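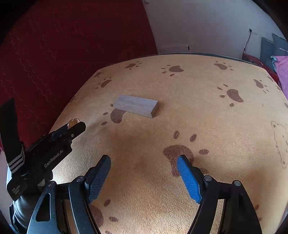 How to clear out a hall closet

Empty the closet onto the floor and wipe the shelves. Put back coats and shoes first, then measure the space that is left. Bins 40 cm deep fit most shelves.
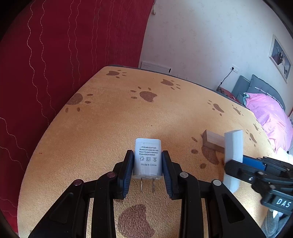 R. Mishra
Home Storage Editor, Benora

Sort the small stuff last. Chargers go in one bin, batteries in another. Check the output on each charger label and tape on the name of the device it goes with. Anything you can't match by September goes to electronics recycling. Keep the top shelf for things used once a year.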